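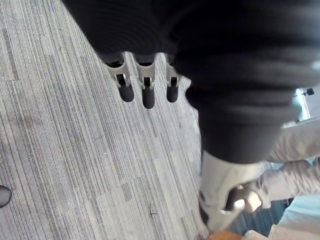

Carpet tiles, linear stripe.

Oct 18, 2022

Started on the floor at Flavthorpe. The carpet is gray commercial tile, square, with a fine stripe of light and darker threads. The stripe shifts direction slightly from one tile to the next, so either the backing arrows were ignored in places or a few tiles were swapped after the original job. I would guess the second. The Rumico order sheet from July lists 544 tiles for the whole level and 3 cartons of spares, stored at Drollstead.

Seams are faint. Ran a straightedge over the worst of them and found no lip worth recording. The smudges are minor – darker patches, mostly where the wear is. Vacuumed with the stripe first, then across it. Picked up lint by hand where the brush passed over it.

Tested the Stockdale cleaner on one tile, diluted as the label says. Blotted, left it 70 minutes, checked again under a flashlight. The patch was lighter than its neighbors, which will mean doing the full bay or leaving it alone. Did not soak the seams. The adhesive is the release type and I don't want corners curling before winter.

Replacement rate if it comes to that: tiles lift with a flat bar, no heat. Priced at 99 for a carton, delivery extra. I would sooner rotate the worn ones to the wall side and keep the spares.

Knees sore. Pads are in the other bag. Tomorrow: second bay, and relabel the spare cartons with the dye lot.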